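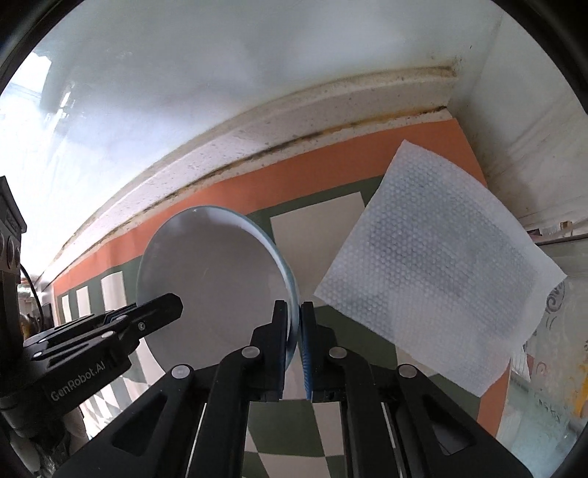
Home | Threads | Replies | Media | About

Plates, pinch force and one very bad afternoon: a thread

Angharad Ruddock
August 15, 2022

Print this | E-mail this to a friend

1/ Hello again, friends! I promised I'd write up the plate business once I'd calmed down, and I have calmed down (mostly), so get yourselves a cup of something and settle in.

2/ If you're new, I wrap and pack dishes for a living, or more exactly I work on the grippers that are supposed to learn to do it. Plate by the rim, over to the bubble wrap, fold, done. My mother could do it while on the phone and stirring soup.

3/ We'd had a lovely run. 25 plates wrapped without so much as a chip, and I'd been going around telling everybody at Plurnach how well the new pads were holding up. You can guess what comes next.

4/ Plate 26 slid. The jaws were shut on the rim, everything looked fine, and then as it lifted, the whole thing rotated down like a trapdoor and went off the side of the bench. Three pieces and a lot of dust. The sound of it!

5/ My first thought was grease. We washed the pads, washed the plates, washed our hands, and lost another one before lunch. Then I blamed the glaze, which was unfair to the glaze.

6/ It was Montoya, our little logging program, that gave it away. The grip force was dropping while the jaws were closed. Only by a hair at first, and then after 30 seconds of holding it fell off a cliff.

7/ So I took the linkage apart, and there was one pivot pin worn on one side, very slightly, just enough for the jaw to lean outward under load. A flat box doesn't care about that. A curved, glossy rim cares a great deal.

8/ Now the part I'm less cheerful about. The software is meant to stop and hold when force drops. It did see the drop! But I had set the alarm delay to 8 seconds back in November to get rid of some nuisance trips on the Adham job, and I never set it back. That one's on me.

9/ Nobody was hurt, and I'd like to keep it that way, so we've got new habits. Pins get checked every morning, the delay is back to where Jarnum had it, and it's safety glasses and closed shoes for anyone near the dishes, me included, even when I'm "just popping in."

10/ If you run anything similar, please go wiggle your jaws by hand with the power off. If you feel a click, swap the pin. I'd love to hear what material other people are using, because I go back and forth on bronze.

Previous | Next | Back to top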